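Setting up the Nuneo kitchen sim pack and getting your first pick, quick guide

Updated July 2021

Writing this fast so people stop getting stuck at the same spots I did. Covers the Nuneo kitchen pack running under the Praten simulator, one arm, one counter. If you bought the Zaugg bundle it's the same pack with a different installer. Skip to step 2.

What you need

A machine with a decent graphics card. The pack itself. A gamepad or the keyboard, either works, gamepad is nicer. 40 minutes if the download behaves.

Step 1. Install

Unpack into a short path. No spaces in the folder name, the loader still chokes on them. Run the setup file, let it finish, then run it a second time. Yes, twice. First pass writes the config and second pass reads it. Been like that since January.

If you get error 2637 it means the asset folder didn't get found. Open the config, fix the path by hand, save, restart. Don't reinstall.

Step 2. Load the counter

Pick the marble kitchen from the scene list. Not the default one, the default has the counter too high for the arm and you'll fight it all day. Give it a minute to load textures. If the counter comes up plain gray, wait longer.

Then choose an object set. The small utensils are good practice because they lie flat and you learn fast how low the fingers can go. Set the seed to 3 if you want the same layout every time you reset. Leave it blank for random.

Step 3. Switch to the wrist view and line up

Hit the view key till you get the one looking down past the fingers. Open the gripper all the way before you go anywhere near the counter. Then move sideways until the spoon handle sits between the fingers. Sideways first, down later. Everybody does both at once and knocks something.
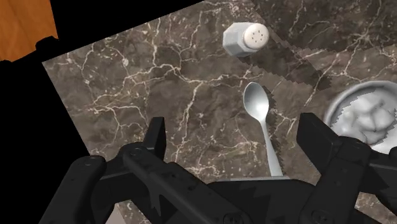
Go down slow. Use the fine speed setting, the coarse one jumps too far per tap. Stop when the pads are just off the stone, close, wait for the force number to settle, then lift. If it slips out you closed too close to the end of the handle. Open up, back off, try nearer the middle.

Watch the black finger pads against the rim of the bowl too. The fingers are wider than they look when they're fully open, and the bowl will slide if you brush it. Half open is plenty once you've got the hang of it.

Jagged shadows are normal on low quality. Turn shadow resolution up to 2000 if it bugs you, costs some frame rate. Doesnt change the physics at all.

Step 4. Check it from outside

The wrist view lies about height. Before you close on anything, flip to the room view and look at the gap between the fingertips and the counter. Takes a second. Also the only good way to see what the elbow is doing, and on a crowded counter the elbow is what hits stuff. Tall things near the back are the ones to plan around, the goblet especially.

If the arm is folded up in some awkward shape, use the home command and come in again. Trying to untangle it joint by joint is a waste of time.

One bug to know. Parts of the counter can come up solid black. Surface isn't drawn there. Reloading the scene fixed it for me, sometimes took a couple goes.

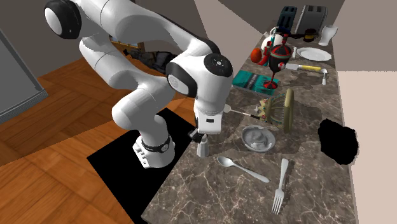

Step 5. Save your run

Press record before you start moving, not after you've got hold of the thing. Files go in the runs folder. Rename them right away becuase the next session starts numbering from the beginning and will write over the old ones. Lost a whole evening of picks that way.

Is the pack worth it

For practice, yes. Object variety is good, the reset is quick, and the arm feels close enough that habits carry over. The installer is bad and the manual is worse. I tried the Boswood kitchen too. Prettier lighting, far fewer objects, and the gripper control felt mushy. Went back to Nuneo after one weekend.

Placing objects on the plate comes in the next page, once I get the release timing right.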